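Thurs 28th May - takeaway cups, lids and straws, bench by the panelled wall

Aim for the day: settle which lid goes with the small black cup for the Tamcombe kiosk, and whether the domed lid can stay as it is for the cold drinks. Inger Oddsson wants an answer before she places the order with Kotix. The sleeve is packs of 100, so no great harm if we get it wrong, but the last wrong lot is still under the stairs.

Cup is the black paper one with the big white letter across the front. Straws are the long white plastic ones left from November. Started with the straw through the opening in the lid, cup on the bare table with nobody steadying it.

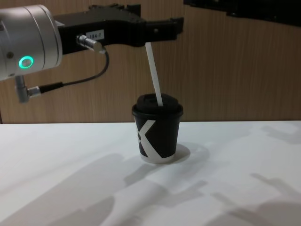
Paper cups this short get top-heavy once a long straw is in and leaning, so I want the tip-over check done at three fill levels: empty, half, and up to the line. Water only. Brynhildur Thygesen has the jug and the scales in her room. Weigh each fill and write it on the sheet, not on the cup.

Order of work:

1. Wipe the table and let it dry. A damp ring under the base changes how easily a cup slides.

2. Press the lid on all the way round with the flat of the hand, then run a thumb under the rim.

3. Stand the cup upright on its own, straw out, and leave it there for 12 minutes before touching it again.

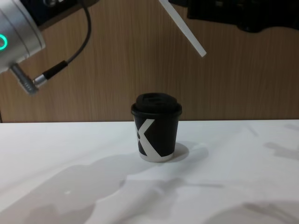
4. Tilt by hand over the tray and note where the first drip comes from: sip opening, rim or side seam.

5. Straw in and out 19 times, same lid, then repeat step 4.

Lids

Bano's lid and the Tedesco one are close enough in the drawings that I keep muddling them. Going by the catalogue, the Tedesco is deeper inside.
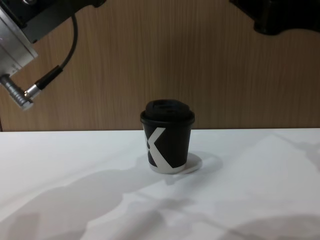 Stacking is the other thing Tamcombe asked for, lidded cups two high in the carry tray. The rim overhangs the body all round, so any tray hole has to be cut to suit the body and leave the rim sitting proud. The raised part of the lid slopes down on one side too, and I don't much like that for standing a second cup on. Try it with a card disc between.

Straw length still to decide. Kotix will cut to 199 mm if we ask - otherwise it is whatever is in the box.
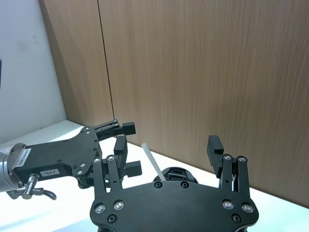
Inger is against trimming by hand, as the ends come out sharp. Agreed. Ask Kotix for a price on the cut length and on one more pack of domed lids. Tray card is on the shelf behind the door, knife needs a new blade.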